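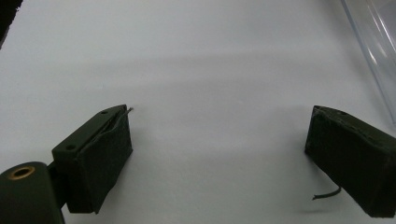

Two dark blocks with a gap between them, against plain white.

Drikolberg opens its paper mill to the public once a year, and I have now given it a day of my life, plus a bus fare. The mill belongs to Hornus, who make the sort of heavy writing paper people buy for thank-you letters and then keep in a drawer. I own a drawer of it myself.

The ticket said tours began at 9. At 9 the gate was locked. A man in a mill jacket came out, looked at the line, went back in and came out again with a thermos. We were let through when he had finished it, and I thought more of the place from then on.

Our guide was Nataša Kos, who runs the beating floor and had clearly drawn the short straw. She began with the rags. Hornus still makes one grade from cotton offcuts, which arrive in bales from a shirt factory in Grestska, and she wanted it understood that the shirt factory sends too many buttons. She came back to the buttons in every room. There is a jar of them in the office. A child asked if he could have one and was told to take as many as he liked, in a tone that suggested the jar would be full again by July.

The beater is a large oval tub with a roller in it, and it makes a noise like a truck full of wet laundry going down a hill for 7 hours. We were offered earplugs after we had left the room. The pulp goes in gray and comes out the color of skim milk, and you are allowed to put your hand in it. Everyone did. It feels like cold porridge, and there was one towel.

Sheet forming was the part I had come for. Damilola Balogun has been dipping molds there for nine years and does it the way other people butter toast. She gave each of us a turn. Mine had a thick end and a thin end and, in the middle, a hole. She held it up to the window for the whole group, said "well, you can see the light," and laid it on the felt with the others. I have kept it. It would do for a very short letter written around the outside.

The drying loft is up a staircase built for a smaller century. It can hold up to 80 racks, and in winter the shutters stay closed and the heat comes from pipes along the floor. It smelled of warm bread and old library. Two of our party sat down on a bench up there and did not rejoin the tour, and I envied them through the entire history of the company, which is told on panels in the corridor below. The panels cover a fire, a flood, a second flood, and a lawsuit about the river that takes up more wall than both floods together.

Lunch was in the canteen, run for the day by Ibrahim, the bakery from across the road. The lentil soup was excellent. The sandwich was cheese, and the other sandwich was also cheese.

After lunch you may go to the sorting room, where finished sheets are checked by hand for specks, or to the shop. I went to the sorting room first so I could say I had. A sorter flicked through a stack faster than I can shuffle cards, pulling out sheets that looked perfect to me and dropping them in a bin for repulping. I asked what was wrong with one of them. She tilted it and showed me a speck. I nodded, and have still not seen the speck.

The shop sells seconds by weight, and the scale is generous. I bought five pounds of cream laid with ragged edges and a pad of blotting paper, and carried them back to the bus stop in the rain. The bag was paper too. It held as far as the bridge.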